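Fri 21 October

Varnish and washes on the river board project. I write this the same evening, before I forget the order of things.

Purpose of today: find a matte finish for the Vesside garrison that doesn't turn the dark blue coats gray. Last winter I lost a whole unit to frosting. It was in January, I sprayed in the cold stairwell and brought the figures directly into the warm room, and the coats came out like they were rolled in flour. I rescued some with gloss varnish and a brush, but the cavalry officers I had to strip. I don't want to repeat this with the new regiment, which is already based and has transfers on the flags.

Test pieces were old plastic infantry from the box of broken figures, primed black, then the coat in the mix I have noted as 686 on the lid of the pot (two parts of the dark blue, one part black, a very small drop of the turquoise). Trousers in off-white, straps in a warm brown. Everything got a thinned brown wash except the coats. Those got the blue-black wash, recessed only, with a small brush.

Varnishes tried:

- Perano matte, by brush, thinned with water
- Perano matte, by airbrush, not thinned
- Marchetti satin from the spray can
- Marchetti satin first, then Perano matte by brush on the cloth parts only

Humidity in the room was 55 percent by the small meter on the shelf. I waited 70 minutes between the coats. The pot says less, but I had soup to make and I prefer to wait too long.

Results. Perano by brush is flat and very beautiful on the trousers, but on the coats it collects in the folds and leaves a pale line when it is dry. I think I didn't shake the pot enough. The matting powder lies on the bottom like wet sand, and one has to stir it with a stick before shaking. On the second figure I stirred for a longer time and the pale line was much smaller, but not gone.

Perano by airbrush is better. No pale lines, the blue stays blue. The surface is a little bit rough on the shakos, where I was too far away and the varnish dried in the air. Must go nearer and use less pressure. I forgot to write down the pressure, so this part of the test must be done again.

Marchetti satin keeps the color best from all of them, the coats are deep and the edge highlights remain visible. But the faces shine. From the playing distance it looks as if the whole company is sweating.

The combination gave the nicest figure. Satin on metal, leather and the boots, matte on the cloth and the skin. It takes a lot of time, and for one officer this is fine. For the rank and file I am not sure I have the patience.

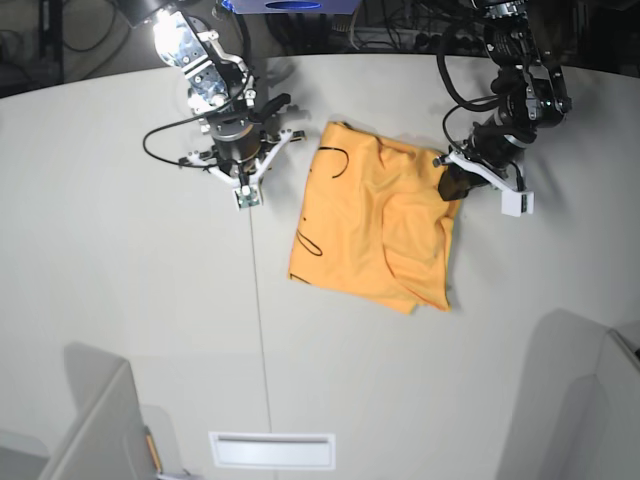
A reply under my last entry in the shared notebook disagrees with this whole plan: gloss over everything first, two coats, leave it overnight, and only then the matte. The gloss is for the protection and the matte is only for the look, so the matte can be very thin and will have no chance to frost. The same reply says that I blame the varnish for what the wash is doing, and that the pale lines in the folds may be the edge of the wash, lifted up by a wet brush.

I must admit this is possible. I looked again at the brushed figures with the magnifier, and on one of them the line follows exactly the place where I stopped with the blue-black. The washes had only the afternoon to dry. So for the next test I will leave two figures without any wash on the coat, and then we will know which of the two is guilty.

Gloss first I did once for the Osow militia and it was strong, these figures have been dropped and still have their paint. But it fills the small details. On the older metal figures this doesn't matter, the details are deep. On the new plastic ones the lace on the cuffs is very shallow and I spent evenings on it.

Bases: the static grass must go on after the varnish. I know this and still I glued the grass on three of the test pieces before. It went stiff and a bit white at the tips. A dry brush with pale yellow hides it, more or less.

Other things from today:

The green wash is nearly finished. Order together with the superglue.

The nozzle of the Marchetti can was blocked after the second pass. Turn the can upside down and spray until only gas comes out, every time. The spare nozzle is in the tin with the magnets.

Flags: do not put matte over the transfers on the Vesside colors. On the test flag the clear film around the eagle became visible as a square. Softener first, then satin, then stop.

The airbrush cup was cleaned, but the needle feels sticky when I pull it. Take it apart before the next session.

To do next: repeat Perano by airbrush with the pressure written down, two coats without wash as said, and one figure with gloss first so that we can compare on the same plastic. The test pieces stay on the window shelf with numbers under the bases. Please don't put them back in the box.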